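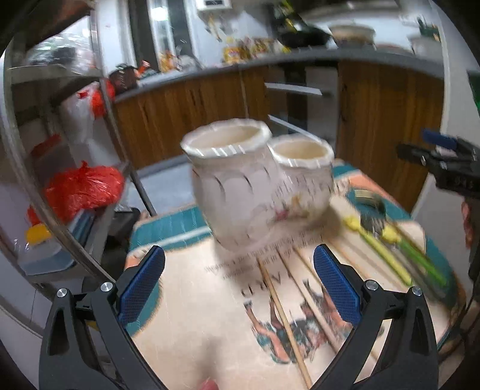
Delia Vlad wrote to me that her supermarket basil always flops within a week of coming home, and could I please explain what she's doing wrong. Probably nothing, Delia! Those pots are stuffed with seedlings all fighting over a spoonful of soil, so I split mine the day I buy it.

Stand the pot in a bowl of water until the soil feels heavy. Slide the whole clump out and pull it gently into four chunks – you'll tear some roots, and I always do, and it's fine. Put each chunk in its own pot with fresh potting mix, firm it in with your thumbs, and water until it drips out the bottom.

Keep them out of strong sun for 2 days (they'll sulk a bit). After that, give them your brightest window. Once they're 8 inches tall, snip each stem just above a pair of leaves and it'll branch from there.

I did this last November, when I expected nothing at all, and I was still making pesto in the new year – not much pesto, but enough for two bowls of pasta.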